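September, evening

I am home since one hour and I want to write before I forget the details. Today was the open day at Firix. Jennylyn Baluyot had a place for me on her list, so I took the bus to Drundby after lunch and arrived much too early. I waited in the entrance with a coffee and read all the posters twice.

We were 12 visitors in our group. Nathalie MacLeod guided us. She speaks quickly, and I had to ask her to repeat two times, but she was patient with me and even wrote one word on my notebook: "compliance." I knew this word only for rules and laws. With robots it means how much a part gives way when it touches something. I was pleased to learn it.

First we saw the big arm that moves boxes. It was impressive and loud, and the children in the group liked it best. I liked more the second room, where the work is small and slow. There they teach with a gripper which a person holds in the hand. You close the two fingers with your own hand, you do the task, and the recording is used later for the robot. The task of the afternoon was with a gray tray with many little compartments and a piece of white material, thin and crumpled.
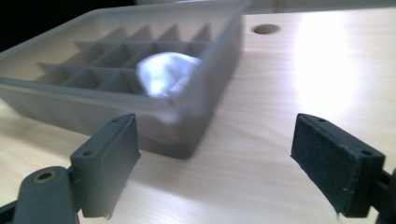 I was allowed to try for 3 turns. I had thought it would be like using kitchen tongs, but it is more difficult. My wrist wanted to turn and I did not know how far the fingers were from the table. On my first turn I pushed the white piece instead of taking it. On the second I took it, then lost it. On the third I lifted it well and Jennylyn clapped, a little too loudly. My face became warm.

A man from Agbayani, who came for business I think, asked how many recordings they need for one task. Nathalie answered that it depends, and that soft things need many more than hard things, as they never lie the same way twice. I wrote this down. It made me think of folding sheets with my mother, and how she always corrected my corners.

After this we had a talk of eight slides about Juko, their new project. I did not follow everything. The speaker used many short forms without explaining them, and the room was hot. I must ask Jennylyn what "teleop" is, I was too shy to raise my hand.

The bus back was late and I had only an apple with me. My right hand is still somewhat tired from the gripper. Jennylyn wrote that there will be another visit in spring and asked if I want to come. I answered yes. Tomorrow I must return her umbrella and buy bread.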